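Okay so the new planner is in, and I am so happy with it I had to write something before bed!

If you've followed along since June, you know our folding stack had two halves that barely talked. Tidex does the perception (it picks a grasp point on the cloth) and Hao does the planning. The old Hao worked out a whole path, handed it over and went deaf until the arms got there. Cloth doesn't wait for you like that. Now it replans 9 times a second, and every new path gets blended into the one already running, so there's no jerk at the handoff.

The blending took me 17 tries, mostly because I had the timestamps from the wrist cameras off by 3 frames (I know, I know). Once I fixed that, half my "planner bugs" went away by themselves.

Next up is the corner detector, which still mixes up hems and creases on dark fabric. Dark shirts are the mean case, so that's what I test on.

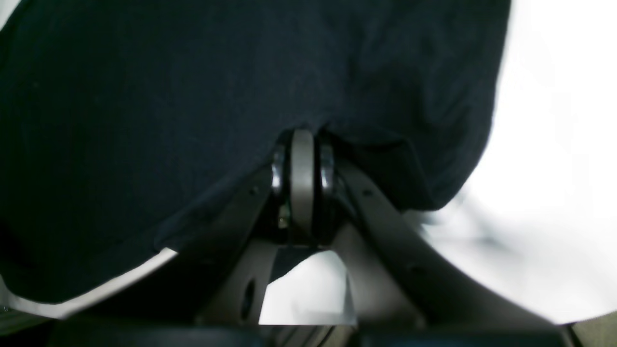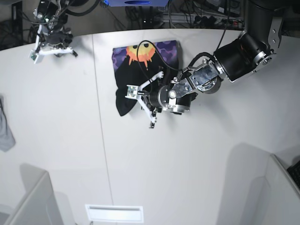 Wrist views and table views, black shirt on the white table: 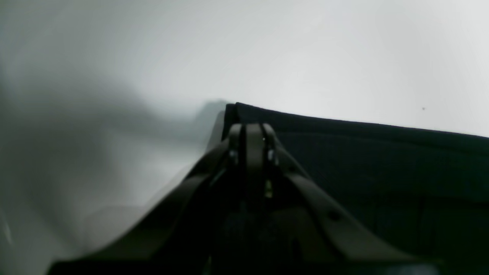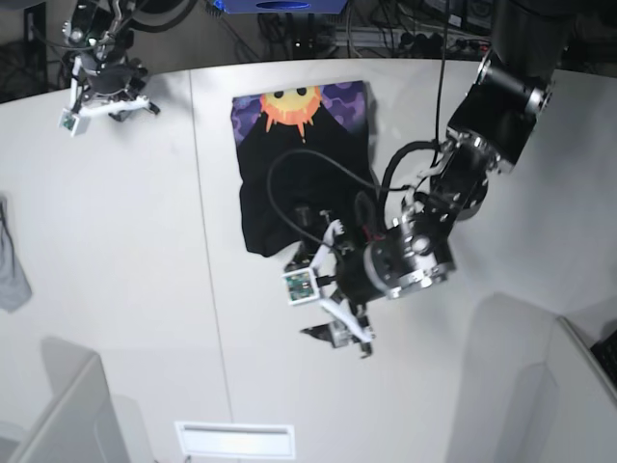
Zihan Meng wrote back that I should try blending in joint space before touching the detector, and asked whether the replan rate holds up when both arms are moving.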